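Small loads, and why I'm a convert!

I used to save everything up for Sunday and spend the whole day climbing over a mountain of towels. Then my neighbor Kiran Garg talked me into washing a few pieces at a time, and I love it. The basket never gets heavy, the floor stays clear, and folding takes less time than the kettle.

**Pick a shallow basket with holes.** A low, plastic one with a perforated floor lets air through, so a gym shirt waiting its turn doesn't turn sour. It also rinses clean in the shower (do this once a month, you'll be amazed at the lint).

**Give the basket a seat.** My favorite tip of the lot! Pull a kitchen chair up near the washer and rest the basket on it while you load and unload. So much kinder on the back than bending to the floor for every sock. If your chair has a slippery seat, lay a folded dish towel under the basket.

**Keep colors side by side until you've decided.** Two heaps in one basket is plenty of sorting for a small load. Anything new and dark goes in by itself the first time. I learned that from a black T-shirt and what used to be a cream pillowcase.

**Shake, then load.** Clothes that go in as a tight ball come out as a tight ball. One good snap each, check the pockets, in they go.

**Leave the door open afterward.** Front loaders need to dry out inside. Wipe the rubber seal with an old washcloth, getting right into the fold at the bottom, and leave the door ajar until evening. If there's already a musty smell, run the hottest cycle empty and wipe again.

**Go easy on detergent.** Half of what you think! For a tiny load I use less than that, and things feel softer for it.

Aarti Maurya wrote in to ask about wool. Separate page, coming in June, I promise.
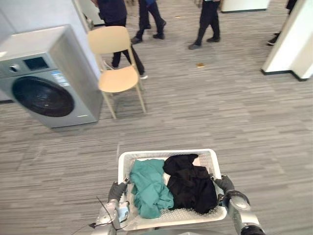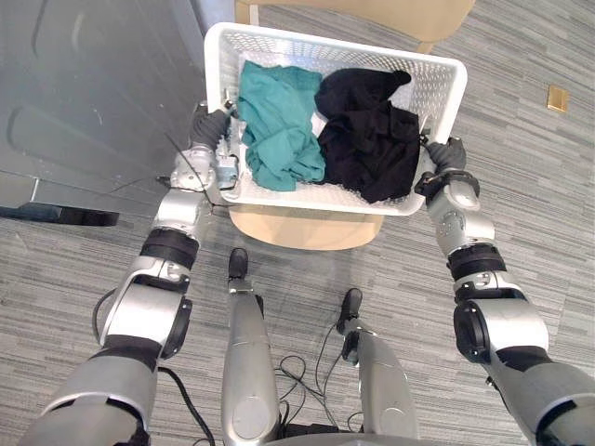
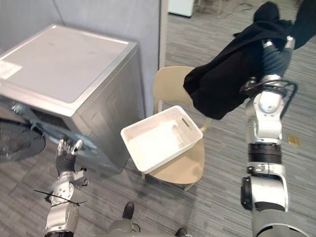
Last photo: the basket on its chair, washer door open.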